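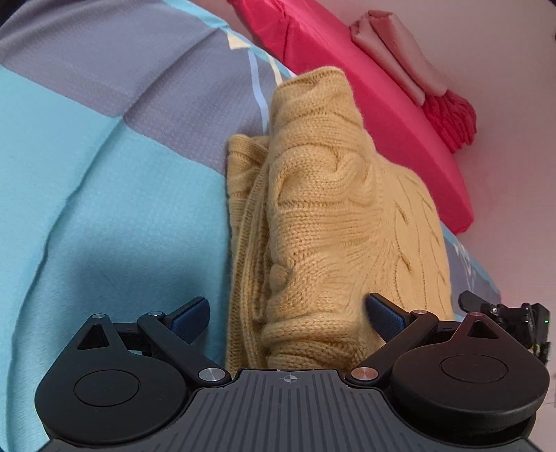
The wash-day numbers don't add up

Every spring the same flyer arrives from Grandell, the utility that serves our side of the county, and every spring it tells us that we're doing laundry at the wrong time of day. This year's version has a new twist. From July, households that sign up for the Off-Hours plan will pay a lower rate after nine at night and a higher one from two in the afternoon until eight. The flyer says a typical home could save 70 dollars a year. I have read it four times now and I still can't find the typical home.

I'm not against the idea. Power costs more to supply on a hot afternoon than it does at midnight, and a price that says so is fair enough in principle. My trouble is with the arithmetic, and with how much of it has been left for us to do.

Start with the 70 dollars. A footnote on the back, in gray type, says the figure assumes a household that uses 775 kilowatt-hours a month and moves "flexible use" out of the afternoon. How much flexible use? It doesn't say. What counts as flexible? Laundry, dishes and "comfort settings," which I take to mean the air conditioner. Those are very different things. A load of wash in cold water uses very little power. Most of the cost of laundry is in the dryer, and in hot water if you use it and if your tank is electric. The air conditioner beats all of them together in a bad summer, and it's the one thing on the list you can't put off until nine.

So I tried it with my own bills. I went through last year's, month by month, and asked how much I'd save if I ran the washer, dryer and dishwasher only at night and changed nothing else. The plan's higher rate would also apply to everything I didn't move: the fridge, the stove at dinnertime, the fan in the back bedroom. Once those were in, my savings for the year came to 14 dollars. That was with a fairly generous guess at how often I run the dryer. With a stingier guess I came out slightly behind.

Your numbers will be different. If you're out of the house all day and come home at eight, you may do well. If you have an electric car, you almost certainly will, and I'd sign up tomorrow. If you work nights, have small kids, or are home with someone who needs the place kept cool, look hard before you do anything. The flyer has a picture of a smiling couple folding towels under a full moon. It has no picture of anybody paying the August bill.

Then there's the noise. A good many readers of this newsletter live in apartments or in the row houses off Pelkonen Street, where a spin cycle at ten-thirty is everybody's business. My building's rules say no washers after ten, which leaves one hour of cheap power and a cycle that takes most of it. When I called Grandell to ask whether they'd thought about shared walls, I was told that many modern machines are very quiet. Mine isn't modern and it isn't quiet, and buying a new one to save 14 dollars a year would be a strange way to economize.

I'd be more careful still about running a dryer while you sleep. The usual fire safety advice is not to do it, and it's good advice. Lint catches. A plan that nudges people to start a dryer at eleven and go to bed ought to say something on the subject, and this one doesn't say a word.

The flyer also plugs two products, and they deserve a look of their own.

The first is the Pedance plug, which goes between your appliance and the wall and holds off the power until the cheap hours begin. It sounds handy. But plenty of washers with digital controls won't start on their own when the power comes on. They sit there with the lights blinking, waiting for you to press the button, and in the morning you have a drum full of dirty clothes. Older machines with a knob you pull out will usually start by themselves. Check yours before you spend the money. Many newer washers also have a delay button already, and it's free. As for the dryer, a standard electric one runs on a bigger outlet that the plug doesn't fit at all. You'll find this on the box and not on the flyer.

The second is Dondilum, a phone app that tracks your use by the hour and tells you what you would have paid on the other plan. I have a bit more time for this one, since it answers the question the flyer dodges. The first 60 days are free. After that there's a monthly fee, and I'd suggest setting a reminder to cancel, because the fee would swallow my 14 dollars before the second summer - and most of the 70, if you happen to be the typical home. It also wants your location at all times. I can't think why. My meter hasn't moved.

What I'd do, if you're curious about the plan, is this. Get out your bills for last July and August. Those two months will make or break it, and a plan that looks fine in October can look very poor in a heat wave. Then call Grandell and ask three things: what the higher rate is in cents, whether it applies on weekends, and whether you can switch back. The answers I got were that it's on the website, that weekends are exempt "at this time," and that you can switch back once, after a full year. I don't care for "at this time." The website did have the rate, on the fourth page of a document with a different name.

The full year matters most. If you sign up in June and find out in August that it was a mistake, you'll have another ten months to think it over.

Meanwhile there are duller ways to save on laundry, and they work on any plan. Wash in cold. Wait for a full load. Use the higher spin speed so things come out with less water in them. Clean the lint screen every time, and pull the machine out once a year to clear the hose behind it, a job I put off for far too long and won't describe. Hang what you can. A folding rack costs very little, needs no app and has never asked me where I am.

I've written to Grandell asking for the worked example behind the 70 dollars: which hours, which appliances, which months. The reply thanked me for my interest in saving energy and attached another copy of the flyer. If a proper answer comes, it will run in this space. If any of you are on the Off-Hours trial that started last fall, I'd like to hear from you, and I'd especially like to see a summer bill next to a winter one. Black out the account number first.

Sign-up forms are due by the middle of next month. You don't have to send one in. If you do nothing, you stay on the plan you have, a point the flyer makes in its very last line.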